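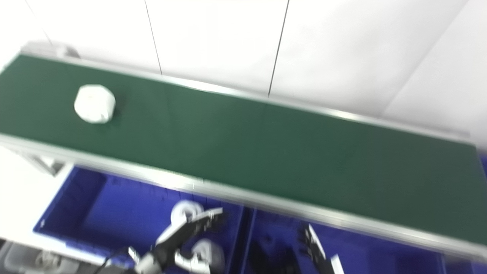
Old Bones and Deep Time Board > Human Origins > Did the people at Zarnik cave starve, or did they just move?

siltlayer
Hello all, long-time reader and only an occasional poster, so be kind! I have been working my way through the Zarnik cave material this spring and I keep getting stuck on the same question. The lower layers are full of hearths, flakes and chewed-up deer bone, and then you hit that pale band of silt and everything stops. Above it there is nothing made by human hands for a very long stretch. The write-up in the regional bulletin says the valley got too cold and dry and the group died out. I grew up in farm country, and when a place goes bad people load up and leave long before they lie down and die. So why does everyone reach for starvation first? Is there something in the bones that I missed, or is it mostly a good story?

mossy_handaxe
Welcome out of the shadows, siltlayer. I had the same reaction the first time I read it. The part that gets left out when people repeat the story is how few human remains there are. It is 29 pieces, teeth included, and most of them would fit on a saucer. A couple of the teeth have lines in the enamel that tell you a child went through a hard stretch, which could be hunger or could be a fever, and the child lived long enough afterward to finish growing the tooth. I wouldn't hang the end of a whole population on that.

Kettlepond
I'm going to disagree a little, and please take it in a friendly spirit because I enjoy this board very much and my husband is tired of hearing about it at supper. Moving is only an answer if there is somewhere to move to. The next valley over is Isier, and the Isier rock shelter goes quiet in the same stretch, as near as the dating can tell. Zitisham is farther south and lower down, and it does keep going for a while, but the tools there are made a different way, with different stone. If the Zarnik folks walked down to Zitisham you would expect them to bring their habits with them, wouldn't you? My grandmother moved across an ocean and she made the same dumplings until she was ninety.

siltlayer
Kettlepond, that is a lovely way to put it and I will be thinking about dumplings all day. But doesn't the stone change because the local stone changed? The good gray chert is up at Zarnik. At Zitisham they would have had river cobbles and not much else.

Kettlepond
Some of it, sure. I still think you'd see the same way of setting up a core even on poor rock. But I will grant you that bad cobbles make everybody look clumsy.

flintandfog
Can I put in a word about the dates before this goes any further? "As near as the dating can tell" is carrying an awful lot of weight. Radiocarbon gets shaky that far back, and a tiny bit of newer carbon in a sample will drag the answer thousands of years too young. The older Isier dates were run before the better cleaning methods came in. When they redid the Zarnik ones, 16 of the 43 samples had to be thrown out, and those were collected with a lot more care than anything from Isier. So the two places could have emptied together, or there could be eighty generations between them, and we would be looking at the same numbers either way. I don't say that to spoil the fun. I have a whole shelf of books at home that were sure of themselves about this and most of them don't agree with each other.

mossy_handaxe
Fair point, although I thought the new Zarnik dates came out fairly tight once the bad ones were gone?

flintandfog
They did, for Zarnik. It's the comparison I don't trust.

pollenpatch
Hi everyone, pollen person here (retired, mostly, though I still get asked to look at things). The "cold and dry" part comes from the Ishida lake core, and I think people read more into it than it can give. The tree pollen does drop and the sagebrush goes up, no argument there. But the lake is up on the plateau, where the wind brings pollen in from all over creation, and a sheltered valley with a stream in it can hold on to its willows and its deer long after the high ground has gone to grass. I would dearly love to see a core from the valley floor. There was a plan to take one in March and then of course everything shut down and nobody could travel. I'm told it will be tried again when things allow.

Also, and I know this is a hobby horse of mine, the same core has two earlier cold dips that look every bit as bad as the last one. There were people at Zarnik through both of them. They had seen worse and stayed put, so I have trouble with the idea that cold by itself finished them.

Kettlepond
Oh, now that I did not know. Were they there right through, or did they leave and come back?

pollenpatch
Good question, and I don't think the layers are fine enough to say. The deposit from the earlier dips is thin and a good deal of it was churned up by cave bears, bless them.

siltlayer
So if they left and came back twice, then the third time they may have left and there was nobody around to come back. That sits somewhere between my idea and the bulletin's, I suppose. What about sickness? I see that brought up more and more, with newcomers carrying something in.

mossy_handaxe
It's possible but you'd have a hard time showing it. Most illnesses that kill quickly leave no mark on bone, and with groups that small and that spread out, a fast one would burn through a camp and have nowhere else to go. A slow one, something in the gut or the lungs that wears people down over years, might do more harm in the end. I lean toward plain old small numbers myself. A few bad winters, a couple of young women lost in childbirth, and a band that size can't make up the difference.

flintandfog
I could live with that one, and I'm hard to please.

Kettlepond
Well, I'm not all the way there. I still say hunger had a hand in it. Look at the bone from the top hearth layer, where they were cracking toe bones for marrow. You don't bother with toes when there is a nice fat haunch on the fire. The report counted 157 cracked toe bones in that one layer and hardly any lower down.

siltlayer
Was the lower part dug with the same size screens, though? I thought the first crew only kept the big pieces.

Kettlepond
Hmm. I will have to go and look. I have the report upstairs somewhere, under the quilting things. Give me till tomorrow and I'll post what it says.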